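Timeck sets equipment budget for phone case packing cells at Bekley site

September 11, 2021

Phone accessory refurbisher Timeck has approved a budget for robotic handling equipment at its Bekley site, with purchase orders for the first two cells due to go out before the end of the month. The plan covers arms, wrist cameras, grippers and fixtures for fitting returned handsets into protective cases before they are boxed for resale.

The company said the full program comes to eight cells. The first two will be bought outright. The remaining six are listed as options in the supply contract and can be called off in pairs at the price quoted this year, provided the order is placed by April.

Cunell, the integrator selected for the work, will supply the arms and controllers and will be responsible for installation. Gripper fingers and camera mounts are to come from Nam under a separate agreement. Timeck said it split the order so that fingers, which it treats as a consumable, could be reordered without going through the integrator.

Case fitting is done by hand at present. Operators take a handset from an incoming tray, match it to a case by model code, press it in at the camera end first and then seat the lower corners. The stock list at Bekley runs to 846 case models in rigid and soft materials, and the budget document states that the first cells will handle only 47 of them, chosen by sales volume.

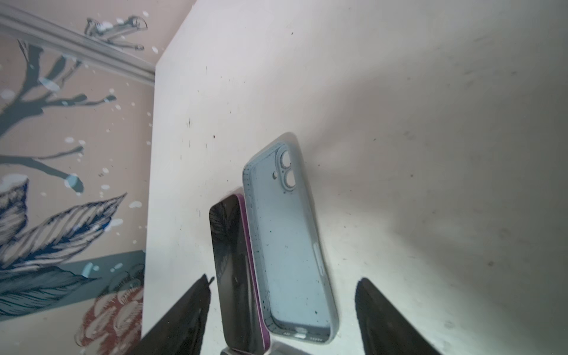
Soft cases are the harder part of the specification. A rim that flexes under the finger can shift the case on the work surface, and a handset with a polished edge gives a two-finger gripper little to hold. Bidders were asked to quote for two finger types, one with a narrow tip for lifting a rim and one with a wider pad for holding the handset by its sides. Tool changers were priced as an extra and left out of the first order — the company expects to decide on them after acceptance testing.

Camera selection also took up part of the tender. Timeck asked for a view from the wrist on every arm, with a fixed overhead camera as a second line item. Dark glass was named in the tender as a known source of error, as reflections from the surroundings can be read as part of the handset. Cunell's quotation includes a light hood for each cell, and Timeck has set aside a small sum for matte screens around the work area if the hood is not enough.

Acceptance will be based on runs of 100 handsets per case model. A run is passed if every handset is seated with the button, lens and charging port openings lined up and no mark left on the glass. Cunell will be paid in three parts: on order, on delivery and on acceptance. The last part is the largest, and it is held back in full until both cells have passed on all the models in the first group.

Running costs are budgeted separately from the purchase. They include spare fingers, one spare wrist camera for each pair of cells, calibration targets and an annual service visit. Software licenses are charged per arm and are fixed for three years. Timeck has not included savings on labor in the first year's figures and said the current operators will stay on the line during commissioning, loading trays and checking finished units.

Floor space was a smaller item but caused one change to the plan. The cells were first drawn with a conveyor between them, which would have meant moving the packing benches. The approved layout uses trays carried by hand, and the money for the conveyor has been moved to contingency. Power and compressed air are already available on that side of the building, although the selected grippers are electric and will not need the air supply.

Delivery of the first arm is expected about ten weeks after the order is placed. The second will follow once the first has been installed and checked for reach. Timeck said it would review cycle time, finger wear and the rate of rejected fits before calling off any of the optional cells.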